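3.2 Sources and coding of celebrity profile pages

The pages studied here are short biographies of singers, actors and television hosts, written for general readers and carried on sites that live from advertising. We took them from four sites, which we call Brasix, Isari, Maurya and Rallden. Pages were saved in July, over one pass through each site's index of names. The first pass gave 500 pages. We removed pages with fewer than three sentences of running text, pages on groups, and pages that repeated another page under a different spelling of the same name. This left 253.

Each page was read in full by two coders, Bimla Bansal and Yee-man Chu, who worked apart and did not see each other's sheets. They noted whether the page gave a figure for the person's wealth, whether that figure came with a year, and whether any source was named for it. They also marked family ties given in the first paragraph, such as a parent, a spouse or a former spouse who is better known than the subject. Where the two sheets differed, Llinos Griffiths read the page and made the final call. In nine cases she could not decide, and those pages were dropped, leaving 244 for the analysis.

A wealth figure was coded as "hedged" if the sentence held a word such as "estimated," "reported" or "believed." We did not try to check the figures themselves. A page may be right or wrong about a singer's income, and we have no way to tell from the text alone. 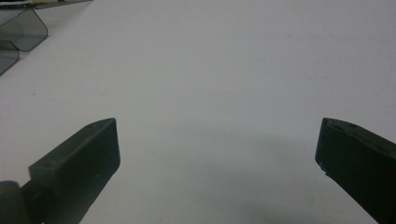 Figure 4

Hedging was coded by sentence and then carried up to the page. A page with one hedged and one plain statement of the same sum was marked "mixed." This happened more often than we had expected, mostly on longer pages where the sum is given once near the top and again in a closing list of facts. The closing list tends to drop the hedge. On Maurya the list is laid out as a table with a fixed row for net worth, and a bare number is all the row can hold.

Family ties raised a different problem. Some pages name a famous parent in the opening line and again under a heading of their own – the same fact, with the wording changed a little. We counted such a tie once. Half-siblings and step-parents were coded as family, while godparents were left out. Managers and bandmates were coded under work, even where the page called them "like family."

Nearly 19 pages per session was the pace both coders settled into after the first week.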